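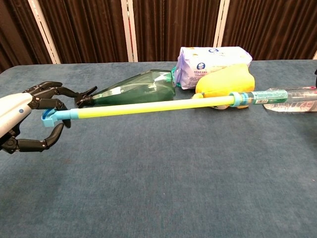 Reacher and spray bottle

Dry hands from cleaning - what are you all using?

marl_pit
June 8, 2019
I've had cracked knuckles since March and I'm fairly sure it's the cleaning. I do two houses a week besides my own, and by the evening my hands feel like paper. I've been using the Fondari hand cream, the one in the flat tin, and it's fine for an hour and then I'm back where I started. Has anyone found something that lasts? I don't mind a greasy one for bedtime.

tansy43
Gloves. I know it's boring but cream won't keep up if your hands are in hot water and spray all day. Cotton liners under rubber ones, and change the liners when they get damp.

marl_pit
I do wear gloves for bathrooms. Not for dusting and so on. I can't feel what I'm doing in them.

Fongchan Phuthong
I had the same thing for years. What worked for me was changing the soap, not the cream. I was washing with a scented bar and it stripped everything off. I use the plain Kivov wash now and any cheap ointment at night with cotton gloves over it. Took nearly 13 days before I saw a difference, so don't give up after a weekend.

dobbin_r
Disagree about Kivov. It brought me out in a rash between the fingers and I had to stop. I went back to ordinary emollient from the chemist and use it as soap as well. Costs less too.

Fongchan Phuthong
Fair enough, skin differs. I'd still say look at the soap first.

Chaiwat Kaewmanee
Has anyone tried the Bultar balm? My sister swears by it but it's dear for the size of the pot.

tansy43
I have. Smells nice, sits on top of the skin, comes off on the duvet. I wouldn't buy it again.

Chaiwat Kaewmanee
She puts hers on damp hands, straight after washing, and says it sinks in that way. I'll try hers before I spend anything.

dobbin_r
Damp hands is right for any of them. Pat dry, leave a bit of water on, then the cream. But if the skin is open and stinging, marl_pit, I'd ask the pharmacist before putting anything perfumed on it.

tansy43
Agree with that. Is it just the knuckles or the palms as well?

marl_pit
Knuckles and the side of the thumb. One split was open last week but it's closed now. I've checked the tin and there is perfume in it, quite high up the list, so that's going in the drawer. I'll get the chemist's emollient first as it's cheapest, and try liners for the bathrooms. Will post again when I've used up a tub.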